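Robotics club sorts blocks ahead of May contest

Posted Thu 9 November

The after-school robotics club at Narnska Technical High School has started work on its entry for the Borkodard student automation contest, which takes place in May. Teams must program two arms to share one table and place colored cubes on marked spots without touching each other.

The club calls its project Cladness. Students meet twice a week in the old print shop and write all of the control code themselves. They spent the first month on a simulator before they were allowed to run anything on the real arms.

Practice runs use red, green and yellow cubes, with black tape on the white tabletop for the target square and a guide line. Since September the club has logged 546 attempts. The best session so far had 80 clean placements before a stop.
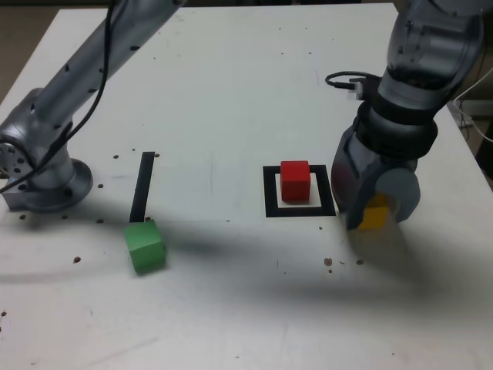
One second-year member said the grip was the easy part, and that most of the club's time goes into deciding which arm has to wait. The current program makes one arm hold its position until the other reports that it is clear – a safe method, but a slow one. A faster version is being tested this month.

The project has a budget of almost 3000 dollars, most of it from Tak, a machine shop in town. The money covers spare finger pads, cables and the contest entry fee, which is 200 dollars per team.

Narnska last entered the contest two years ago and went out in the first round. The club plans an open practice before winter break, and families are welcome. New members can still sign up at the school office.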